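Home | Articles | Singing | Archive | Contact
Sunday, August 4, 2024
By the Tidico editors

3. Practicing where you live

I've sung in choirs most of my life, and I still do nearly all my practice at home. So when we set up this study with Zolla, our amateur singing network, I wanted to know where other people do their humming and scales. We sent a short survey around in February and got 199 replies, which pleased me no end (I'd have been happy with half that!). The kitchen came up again and again. People like the hard surfaces, I think - your voice comes straight back at you and you feel twice the singer you are.
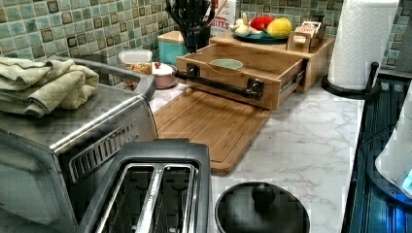

Figure 2. Kitchen counter with toaster oven, two-slice toaster and mosaic tile backsplash.

Now, a bright room flatters you, and that worried me a bit. Several singers wrote that they sounded thin and tired once they got to the rehearsal hall, and pushed too hard to make up for it. I know that feeling well. We asked everyone to try the same Treletti warm-up in two rooms, one hard and one soft, and to write down how their throat felt afterward. I did it too, with my head practically inside the coat closet. 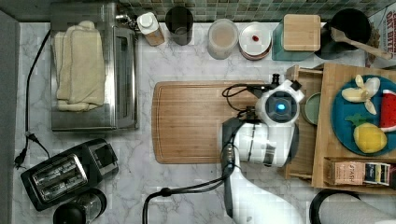

Most of the notes talked about breath before they talked about tone. In the soft room people ran out of air sooner, or thought they did, and a few got cross and quit before the last verse. The altos were the most patient with it - I'm an alto, so take that as you like. We scored the notes on the Ankrah comfort scale, which is a blunt tool for this sort of thing, and I'd pick something with more room for comments next time. Section 4 goes through the scores voice by voice, starting with the basses.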